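Call for election observers – Sindthorpe regional assembly vote

The Stivus Foundation is looking for 161 short-term observers for the coming assembly election in Sindthorpe.
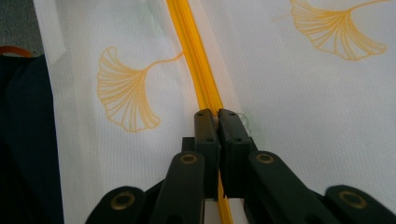 *Yellow zipper and ginkgo leaf print on white fabric.*

**The work**

Observers work in pairs. Each pair visits polling stations on voting day, stays for one full count and sends in a written form for every station. There are 1,006 stations in the region and we plan to cover 500 of them. A smaller group will sit in on the assembly's first session, when members vote on the disputed rules of procedure.

**Who can apply**

- Adults who can vote in Sindthorpe or have lived there for two years
- No party membership since April
- No close relative on any candidate list
- Able to read and write English; a second local language is useful
- Driver's license preferred for the Cendar and Xavier districts

Past observers may apply again but must repeat the training. It takes two evenings and includes a short test on the election law.

**Pay and expenses**

The role is unpaid. We refund travel, meals and one night's lodging, up to 100 dollars per person – keep your receipts.

**How to apply**

Send a one-page letter and the name of one reference to Maarten Vermeulen, observer coordinator, at the Stivus office in Sindthorpe. State which district you prefer and whether you can stay past midnight. Applications close at the end of August 2022. Everyone who applies will get an answer by mail.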